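Ticket: Finger pad replacement and second-year equipment budget, hand-held grippers
Site: Dumdale
Project: Tak
Opened: 10 February 2020
Priority: Normal
Status: Open, waiting on quote

Problem as reported

Steton has put the Tak finger pads on a longer lead time and will only sell them in boxes of 100. Our plan for next year was built on buying pads in pairs as they wore out. The budget line for spares is now wrong and needs to be redone before the purchase request goes to Droldale.

Checked so far

1. Pulled the part number from the original order. The pad is unchanged. Only the pack size and lead time are different.

2. Went through the repair notes since August. Seven pad sets were replaced in that period. All were logged as worn ribs. There are no entries for cracked plates.

3. Compared pad wear by task. Sets used on bottles and other smooth round items last longer than sets used on boxed goods. The notes do not record grip force, so the comparison is rough.

4. Asked Steton whether the harder pad fits the same plates. They say yes, with the same fasteners. Not yet tested here.

Bottle pick is the task we budget against, as it is the most common one on the Tak list. 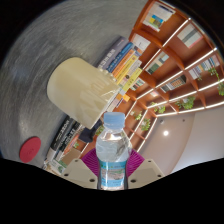 Bottle pick, magenta ribbed pads, beige plates.

Cost, option A: one box of standard pads at 215 per box. Covers next year at the current rate of use with a large surplus. Storage is a concern. Steton gives a shelf life for the pad material but will not put it in the quote, so we cannot assume the surplus carries over to the year after.

Cost, option B: share a box with Droldale. They run the same pads and have the same problem. The price per pad is the same as option A and each site holds less stock. Needs an internal transfer, and the last one of those took longer than the Steton lead time.

Cost, option C: move to the harder pad, sold in pairs. Higher price per pair, no minimum order. Depends on a fit and grip test. If the harder pad slips on smooth plastic, this option is closed.

Update 1

Steton confirmed the box price but not the lead time. Asked for both in writing. Droldale is open to option B if we place the order and they are charged after delivery.

Update 2

Ordered 2 pairs of the harder pad for testing, charged to the existing consumables line. Test plan: fit one pair, run the bottle list, then the boxed goods list, and log slips and visible rib wear at the end of each. The other pair stays sealed - we want a clean reference for comparison.

Also corrected the spares sheet. It listed plates and pads as one item, which made every pad change look like a full finger replacement and pushed last year's figure up. They are now separate lines. Plates stay at zero for next year with a note to review if any fastener hole shows wear.

Remaining actions

- Steton to send written quote with lead time
- Dumdale to run harder pad test and attach the log
- Droldale to confirm cost code for a shared box
- Hold the purchase request until the first two are in

If the test log is not attached by the time the quote arrives, proceed with option B and leave option C for the mid-year review.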